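Jendale Sharing Room
Search this site
Enter keywords
Go

Print this page | E-mail this page

Questions we hear a lot

What is the sharing room, exactly?
It's a big, friendly room where members bring small supplies they no longer need, sort them, and take home something they do. Veronika Kiss started it one May with a couple of folding tables, and we've grown to 311 members, which still makes us smile!

Do I have to sign up before I come?
Please do, if you can (the form takes a minute or two, and it helps us plan the tables). If you forget, come along anyway and we'll find a spot for you.

How should I pack what I bring?
Small things travel best in a box with a lid, and we're always happy to see pens, sticky notes and other desk odds and ends. Please label the lid with what's inside, even if it seems obvious to you. Loose batteries and anything made of glass should stay home, I'm afraid.

Where do I put my box when I arrive?
On the white desk, please, with the lid closed. The shelving behind it is for things that have already been sorted, and we like to keep each kind together in a row so that people can browse without digging. The side tables are for sorting, so do leave a little elbow room there.

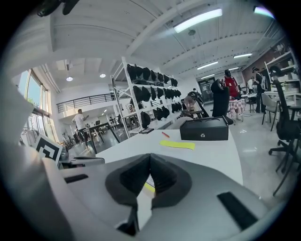
Can I bring my children?
Of course! We only ask that they stay with you, and that snacks wait until you're outside.

When are you open?
Every Thursday from 4 p.m. until 7 p.m. The last half hour is for putting things back, and an extra pair of hands is very welcome, even if you've only just joined and don't know where a single thing goes yet.

What if I still have a question?
Call the front desk at extension 444 and leave a message. Veronika returns calls on Friday mornings.

Contact us | Copyright Jendale Sharing Room | Back to top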